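4.2 Paint adhesion on previously finished trim

The second part of the survey dealt with repainting of interior trim by owners working without a contractor. Of the 694 households that returned the form, most had repainted at least one room of baseboard or door casing since moving in. We asked what they had done to the old surface before the first coat and whether the new paint had chipped or peeled.

Sanding was the step most often skipped. Owners in Rosales, where the housing is older, reported washing the trim and then painting straight over the old gloss. Owners in Cimitz were more likely to sand, but many used a single grit and did not wipe off the dust. Espinoza found the same habit in his study of rental units in Kotis, and he linked it to early chipping at door edges.

To check the answers, we visited 17 homes in August and did a tape pull test at 8 points in each - four on baseboard and four on casing. Trim that had been sanded and primed held up well. Trim that had only been washed lost paint at the corners, and the loss was worse near kitchens.
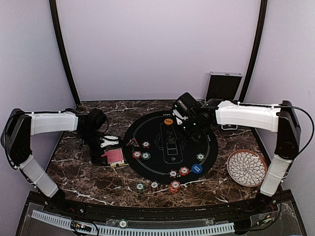

Figure 6. Tabletop workcell with two white robot arms and a deck of playing cards.

Primer type had less effect than we expected. Oil and water-based primers gave similar results on sanded wood, and the gap between them was smaller than the gap between one door and the next in the same house. Room humidity was not recorded on the visits, so we cannot say how much of the kitchen loss came from steam and how much from grease left under the paint.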